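Bollidico Season One: Complete Box Set
Weltel Home Video
Item 703

All 18 episodes of the Minami family comedy in one box, with the pilot in its longer version. The show follows two sisters who take over their father's radio station in a small harbor town and try to keep it on the air. It ran in the early evening slot for its first year and moved to a later hour after that, so the tone of these episodes is lighter than what came afterward.

The set has been out of print since the first pressing sold through. Weltel has gone back to the broadcast masters for this edition. Picture is cleaner than on the old discs, mostly in the night scenes at the harbor. The sound is the original stereo mix.

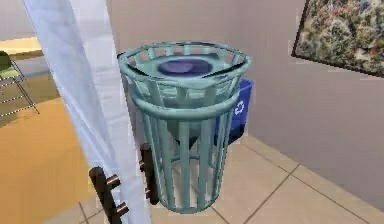
Episodes are in production order. The first network run showed episode 9 ahead of episode 6, which left viewers wondering why the older sister already had the van. In this order the van arrives when it should. A printed guide in the box gives both orders.

Extras
Longer pilot with two scenes not shown on television
Cast commentary on four episodes
Blooper reel
Opening titles without text
The Kusiro special, shown once between seasons and not released before

The Kusiro special runs 124 minutes and has its own disc. It picks up after the season finale, so watch it last. The two guest leads came back in season two in smaller parts.
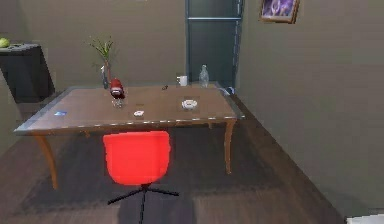
Kusiro Fan Page wrote that the special alone was worth replacing the old set for, and that the commentary on the finale clears up who was meant to be calling the station in the last scene. The same review found the menus slow and wished the bloopers had been split up by episode.

Subtitles are in English and Spanish on every episode and on the special. The commentary tracks and bloopers have no subtitles. Discs play in US and Canadian players. If you have a player bought elsewhere, check its region setting before you order, as opened sets can only be returned for a fault.

The outer box is heavy card with the season one cast photo on the front. Discs sit in plastic trays, two to a tray. Season two is planned in matching packaging, and the spines line up.
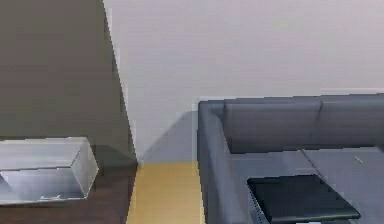
Room view with tabletop, clear box and sofa

Orders placed before the release date ship together with anything else in the cart. To get other items sooner, place a separate order. Season two opens for preorder in October.

Page updated Aug 19, 2021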